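Prostlow evening talk, 27 February 2025
Sorting the game shelf – speaker notes
Onyekachi Ekwueme

Slide 1. Say hello, thank Ikechukwu for setting up the chairs. Mention that questions can come at any point. Handout is at the back next to the sign-in sheet.

Slide 2. Where we started. In September the Prostlow toy library had 63 boxed games on the shelf and 19 of them could not go out. Missing dice, missing cards, two boards that belonged to each other's boxes. Loose building blocks were turning up in everything.

Slide 3. The big count. Kayode and I tipped out every bin over two weekends. We got 3,955 loose pieces, and 1,390 of those were building blocks. Pause here, people usually want to hear the number again.

Slide 4. What goes where. We stopped sorting by game first. We sort by kind of piece, then match to the box list afterward. Dice go in a basket with holes, cards go in a shallow tray, blocks stay in a heap on the table until the rest is done. Leave the slide up while I talk about trays.

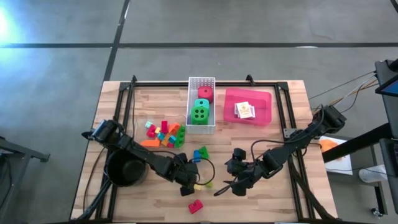

Slide 5: Dice in the white basket, cards in the pink tray, blocks still to sort.

Big dice are easy. They don't get lost in the basket and you can read the pips from where you sit. Small dice need a lid, so we use jars for those. Cards are slower. Put them face up, square the stack, and check the backs before you put a band on – two of our sets have nearly the same back and we mixed them twice.

Blocks last. Split by maker if you can tell, by size if you can't. Don't split by color. We tried it at the Manness branch and Uchenna had to undo a whole afternoon of it, as kids want a mix in the bag anyway.

Slide 6. Labels. Show the box list on the inside of the lid. Piece counts in pencil, date of last check in the corner. Pass around the Babalola box as a sample. Get it back.

Slide 7. Still open. Almost 19 weeks of Saturdays to finish the puzzles at the current pace. Ľudovít has the spare parts drawer, see him before throwing out an odd piece.

Questions. If short on time skip slide 6.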